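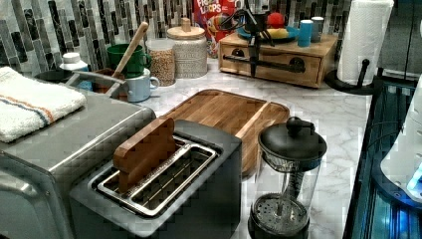
Singers and Dancers Wanted for the New Ellero Music Video

Ellero are making a video for "Cudus," the first single from their second album, and we would love to have you in it. If you live in or near Dillstead and you can sing a little, dance a little, or just walk down a street looking glad to be there, please read on (it's a long post, sorry, but people always write in with the same questions and I'd like to answer them all at once).

For anyone who hasn't met them yet, Ellero are a five-piece who started out playing weddings and street fairs and still do when they're asked nicely. Their last video was shot in one afternoon in a parking lot with a borrowed speaker, and it's the one everybody still brings up after shows. This time we have a proper director, Shirin Mahmoudi, and a proper choreographer, Brunello Russo, and a whole block of Mill Street closed to traffic for the day. We can hardly believe it ourselves!

The song is about a family coming home from all over for a grandmother's birthday, and the video follows the party as it spills out of the house, down the front steps and along the street until the whole neighborhood has joined in. So we need a neighborhood.

Who we're looking for

We have 30 places in the street chorus. You'll learn one short dance and the words to the last refrain, and you'll be on screen for most of the final minute. All ages from 16 up, all shapes and sizes, and no training needed. Brunello has taught this dance to his own mother and to a room full of accountants, and he says the accountants were quicker.

We also need a grandmother. She should be over 65 or able to pass for it, comfortable sitting at the head of a table with a lot of noise going on, and willing to get up and dance for a few bars at the end. She has no lines. If you're reading this and thinking of your aunt, please show it to her.

Last, there are four featured dancers, and for these we do want some experience, in any style at all. Folk, hip-hop, ballroom, tap, whatever you grew up with. Shirin would much prefer four people who move differently from one another.

Dates and pay

Filming is one full day in September, from 7 a.m. until we lose the light, so please be sure you can give us all of it. There are two evening rehearsals before that, both on a Wednesday, from 6:30 to 9 in the upstairs room at Bartoš, the dance studio over the shoe repair shop. The stairs are steep and there's no elevator, so if that's a problem tell us and Brunello will run a session for you on the ground floor.

Street chorus members get $90 for the filming day plus $20 for each rehearsal. The grandmother and the featured dancers get $240 for the day and the same rehearsal rate. Everybody gets lunch and supper, and there will be coffee from the minute you arrive. If you're under 18 we'll need a signed form from a parent or guardian before the first rehearsal.

Clothes are your own, please. Think of what you'd wear to a birthday party where you expect to eat a great deal. Bright colors are very welcome, but leave anything with a big logo at home, and wear shoes you can dance in on pavement.

How to apply

Send us a phone video of no more than a minute. Tell us your name, your age and which part you'd like, and then dance or sing to anything you please. Your kitchen is fine, bad lighting is fine, and if the dog walks through, leave it in. You can send it through the contact form on the Ellero page, with "Street" as the subject. Put "Grandmother" or "Featured" instead if you're trying for one of those.

Shirin and Brunello watch every video together, and everyone will hear back from us, whichever way it goes. If the street chorus fills up we'll keep a waiting list, and a few people usually do drop out in the last week, so it's well worth being on it.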